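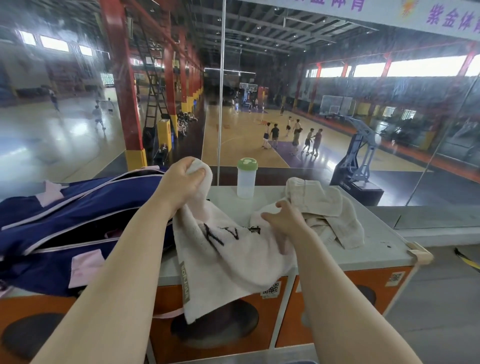
How often should the locker tops be cleared? Twice a day, at opening and again before the evening session.

**Sotport hall, locker row and counter – January check**

- [x] Counter top clear of bags and towels. *Not at first visit. Towels and a sports bag out, rechecked at 6 pm.*
- [x] Locker doors shut flush. *Orange row fine. Door 99 sticks, Gresis to plane it.*
- [ ] Corner clips tight. *2 to replace, order ref. 876.*
- [x] QR stickers stuck down.
- [x] Glass partition free of chips. *Glare on the court side makes this hard to judge – use a torch.*
- [ ] Floor in front dry, nothing trailing. *A towel hung over the edge is a trip risk. Ask Zacharopoulos for hooks.*

Next check in February.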